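Craft Corner > Furniture > Tabletops > Freshening a floral print top

I love a printed tabletop, and the tulip ones are my favourite! Mine had gone dull and scuffed, so I spent an afternoon bringing back a bit of colour. You'll need dish soap, two soft cloths, watercolour pencils and a small tin of clear matte wax.

Wipe the top with soapy water, then go over it with a clean damp cloth and leave it for 41 minutes. Have a good look at the flowers before you pick your pencils.

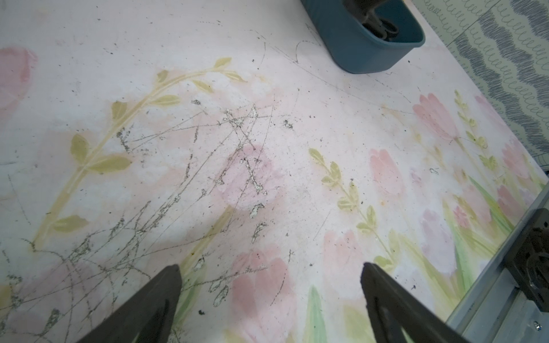
Pink tulips and olive-yellow leaves on the pale ground, with scuffs across the middle flower.

Start with the palest pink you own and test it on a faded petal near the side. Short, light strokes, always following the petal! Smudge with a fingertip and stop while it still looks a touch too faint. Leave the crisp tulips alone, they're gorgeous already.

Rub on a thin coat of wax, wait 10 minutes and buff in small circles.

Related
Choosing a matte wax
Lining drawers with leftover wallpaper
Sirkka Seppälä's painted tray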